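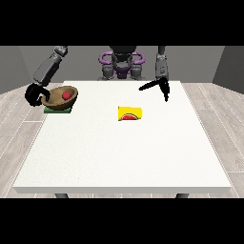
Corville opens equipment planning service for two-armed robot cells

JARNDEN, August 15, 2021 – Corville, the handling equipment supplier, has opened a planning and budgeting service for companies preparing to buy two-armed robots for bench work. The service lets a buyer test a proposed cell in simulation, with a robot, a table and the items to be handled, before a purchase order is raised.

The service is offered from the company's Jarnden office and is open to new and existing customers. It covers three stages of a purchase: the statement of need, the comparison of equipment, and the cost plan for the first years of use.

In the first stage, the buyer supplies a list of handling tasks and the dimensions of the bench or table at which they are done. Corville builds a simulated cell to those dimensions. Simple stand-in items such as bowls, balls and small boxes are used at first, and models of the buyer's own goods are added once the reach and grip settings have been agreed. Bench height, arm reach and the clearance between the two arms can be changed between runs.

"Most of the requests we receive begin with a model number," said Nadhirah Setiawan, head of planning at Corville. "We would prefer them to begin with a task list. The arm is one line in the budget. The grippers, the bench, the guarding and the floor space are the others, and they are often priced after the arm has been ordered."

In the second stage, each task is run on the candidate robots under the same conditions. The buyer receives a record of every run, including those in which the item was dropped, missed or left in the wrong place. Each task is run 300 times per candidate, with the starting position of the items varied from run to run. Results are reported by task and are not combined into a single score.

Two-armed machines are treated separately from pairs of single arms. Where a task can be done by one arm while the other waits, the report says so, and a single-arm price is given beside the two-arm price. Tasks in which one hand must hold a container while the other places or removes an item are marked as needing both arms.

The third stage is a cost plan covering 5 years. It lists purchase, delivery, installation, operator training, spare gripper fingers, software licences, planned servicing and removal. Power use is entered from the buyer's own tariff. Costs that cannot be fixed at the time of writing are shown as a range with the source of each end stated.

The service was tried over the past year with Flakholm, a packer of dry goods and kitchenware. Flakholm submitted 51 handling tasks. Of these, 2 were withdrawn before simulation, as the items were due to be discontinued. The remaining tasks were run on three candidate machines.

"We had set aside money for four cells and the plan supported two," said Abhishek Mathur, operations manager at Flakholm. "The other work stays with hand packing for now. We have kept the task files and will run them again when the next budget is drawn up."

Flakholm has since ordered one cell, with an option on a second. Delivery is planned for the coming winter. The bench in the first cell will be lower than the company's standard packing bench, a change made after the simulated runs showed the wrist joints close to their limits on items at the rear of the table.

Corville notes that simulated results are a planning aid. Friction, wear and differences between batches of goods are modelled only in part, and a physical acceptance test remains a condition of any order placed through the company. The terms of that test are written during the second stage, using the same task list, and are attached to the quotation.

Gripper trials and physical acceptance tests will be carried out by Goh, which has supplied Corville with end-of-arm tooling for several years. "A buyer should know which fingers are included in the price and how long a replacement takes to arrive," said Noémie Gill, tooling engineer at Goh. "Both figures will be in the plan."

A planning study takes roughly six weeks from receipt of the task list. It is charged at a fixed fee, quoted in advance, and the fee is deducted from the price of any cell ordered within twelve months. Buyers are free to use the report to obtain quotations from other suppliers. Task files and models remain the property of the buyer.

Bookings for the first group of studies are now open. A template for the task list, with notes on how to measure a bench, can be had on request.

Sales and bookings: Marlina Tjoa, Corville, Jarnden office
Press: Arif Lumbantobing, Corville

Notes to editors

Corville supplies and installs handling equipment for packing, sorting and light assembly. Goh makes grippers and tool changers.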